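Specifying a Small Kitchen: Cúc Hầu on Drawers, Clearances and Waste
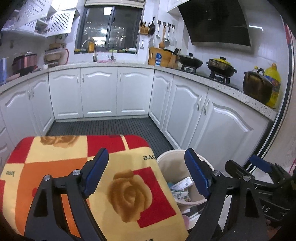 What is the first thing to measure in a narrow kitchen?

The aisle, taken between the counter edges and again between the door handles, and the smaller of the two numbers is the one to plan with.

Cúc Hầu has been drawing kitchens for small apartments for 5 years at Allberg, a design office that handles mostly rental refits. Her drawings carry two aisle figures for each room. "People give me the distance between cabinet boxes," she said. "Then the handles go on and the counter overhangs, and the working width is something else."

On a recent U-shaped layout she recorded 1521 millimeters from box to box. The overhangs and bar handles came off that figure before she placed the dishwasher. An open dishwasher door, she noted, has to be checked against the drawers opposite it and also against the corner cabinet beside it. Corner collisions are the most common error she finds in plans drawn by others.

Hầu is cautious about replacing every base door with drawers. A drawer set costs more, and the runners take width from the box. For the Plineck apartments, a building of 117 units, she specified one bank of drawers per kitchen and left the remaining base cabinets with hinged doors. "One bank next to the stove does most of the work," she said. "Pots can live behind a door. Knives and spoons can't."

The pricing was handled by Ngan-ling Tsao, who estimates for the same office. Tsao works from a unit cost for each base cabinet and adds hardware on a separate line. In the Plineck job the drawer bank came to $679 per kitchen with runners and fitting included. Tsao said the separate line makes substitutions easier to track. When the first supplier could not deliver the runners in March, the office moved to a set from Endalar and changed one row of the estimate.

The substitution did cause a problem on site. The new runners needed a deeper setback than the old ones, and more than 5 of the drawer fronts had to be redrilled. Tsao now asks for the drilling template with the quote. "The catalog gives you length and load," Tsao said. "The template tells you where the screws go."

On waste, Hầu prefers a freestanding bin in any kitchen where the sink cabinet also holds a filter or a heater. Pull-out bins share that space badly, and the lower frame blocks access to the shutoff valve. She leaves a clear patch of floor for the bin on the plan and labels it, so that the electrician does not put a floor-level outlet behind it.

Hầu's next set of drawings is for Tiêu, a row of older apartments where the walls are out of square. She intends to measure each aisle at both ends and in the middle, and to order the filler strips last. Tsao has asked for the strips to be priced by length - the office has previously paid for them by the piece and thrown a good part away.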